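Speaker notes, "Does tidying pay?"
Zirkeo office day, Detidberg, February. 35 minutes, then questions.

Open slow. Ask who has a cloth or a sweater on the back of their chair at work right now. Wait for hands. Don't help them.

Then the claim I was sent: a clear chair makes a clear head. It comes from a Navska leaflet. I read it twice and found no study behind it, only a price list. 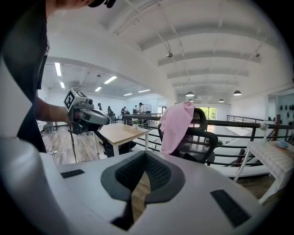
A chair back is a decent place for a cloth. It's at arm's height, and a mesh chair lets air through. My quarrel is with leaving it there for a month and calling that storage.

Folding next. The Vlachopoulos method has 8 steps. I do it in 4 and the cloth doesn't seem to mind. (Pause. If they laugh, skip the next bit about drawers.)

Soft fabric creases when you bunch it up. Hold it by two corners, let it hang, give it one shake, then fold. I'd believe that much without a leaflet.

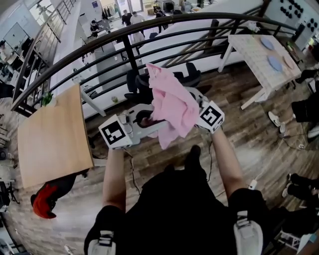
Cost slide: 994 for the full Navska shelving set. Ask what goes on it. For most open-plan floors I've seen, one hook by the desk would do.

Questions. Someone will bring up plants. I have no view on plants.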